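# Cleaning a .22 bolt action without overdoing it

I love this job. Twenty minutes at the bench, a radio on, and the rifle shoots better for it! Mine is a Motden bolt gun that just passed 797 rounds since I started keeping a log, and I clean the bore every 300 or so, plus any time the groups open up.

Start with the magazine out, the bolt out, and a good look and a finger in the chamber. Ammo goes in another room.

1. Slide in a bore guide and work from the breech.
2. Push through one patch wet with Nutine and let it sit 2 minutes.
3. Follow with dry patches until they come out light gray (they don't need to be white).
4. Wipe the bolt face and scrub under the extractor with a nylon brush.
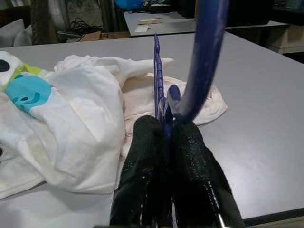

Gwenllian Rees wrote in to say she skips the bronze brush completely on rimfire and only goes after the carbon ring at the front of the chamber, with a patch wrapped on an old brush. I tried it her way and I'm sold – the sticky extraction I'd been fighting went away that same afternoon.

Oil is where people get carried away. One drop of Grindix on the cocking cam, a thin wipe on the lugs, then run a last dry patch down the bore and chamber. Expect the first five or ten shots to wander a little while the barrel picks up wax again, so don't touch your scope yet!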